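Flureck Handgreifer, Paar mit Markerplatten

Wer Demonstrationen lieber mit den eigenen Händen aufnimmt, als einen Arm fernzusteuern, wird unser Greiferpaar schnell gern haben! Für unsere Methodenstudie kamen damit 461 Aufnahmen zusammen, und Sunita Schumacher hat jede davon (wirklich jede) durchgesehen. Die schwarz-weißen Markerplatten liefern dabei die Lage der Greifer im Raum.

Aufgabe Stifthalter

Zwei Greifer, ein kleiner runder Holzhalter mit Stiften, ein weißes Brett.
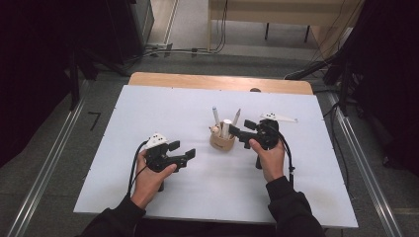 Lieferumfang

Zwei Greifer mit Fingerpads, zwei Markerplatten, Kabel und 15 Ersatzpads.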